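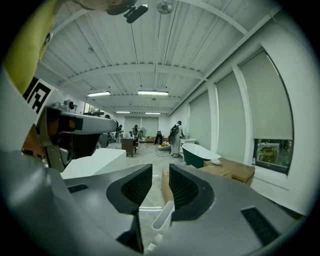
Flurina Bachmann wrote to us that she had the awning on her car all through the spring holidays, and that her children wanted to have breakfast under it even when it rained. She also asked if it can stay on the car in winter. We answer this further down.

April
By Annelies Camenzind

Semavell side awning for family cars and small vans

The Semavell is an awning which you mount on the roof bars of your car and roll out to the side when you stop. It gives shade at the lake and a dry place for changing shoes after a walk. We have sold it from our shop in Markstead for several seasons, and it is the model we recommend to families who travel with a normal car and do not wish to buy a camper.

When it is closed, the awning lies in a long bag next to the roof box. The bag is 1320 mm long and the whole set weighs 13 kg. Please compare this weight with the permitted roof load in the manual of your car, and do not forget to add the bars and the box. 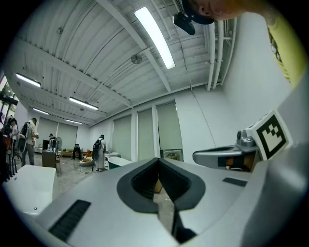 Gray hand-held gripper, with a second one beyond it.

Mounting

You need two persons for the first mounting. The brackets fit most square and oval bars. For round bars you must order the adapter from Mayrhofer, and it is delivered separately. Tighten the bolts by hand first, look from the front of the car if the bag is straight, and only then use the wrench. After the first hour of driving, stop and check the bolts again.

Melur Halim from our workshop can mount the awning for you if you bring the car in before noon. Please call first, especially before school holidays, when the waiting time becomes longer.

In use

Open the zipper from the rear end, unroll the cloth and fold out the legs. In wind, use all four guy lines, also when it seems calm. The cloth keeps off normal rain, but water must be able to run away, so set one leg lower than the other. In strong wind or snow the awning must be closed. 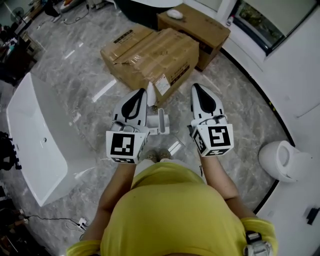
As to the winter question: the bag may stay on the car, but we advise to take it off. Salt from the road gets into the zipper, and a zipper is difficult to repair. If you have to close the awning wet, open it again at home and let it dry completely before you store it.

Included: awning in bag, brackets for square and oval bars, guy lines, pegs, printed instructions.
Not included: roof bars, adapter for round bars, side walls.

Side walls from Denow fit the same rail and can be ordered in sand or dark green. Replacement legs and pegs we keep in stock.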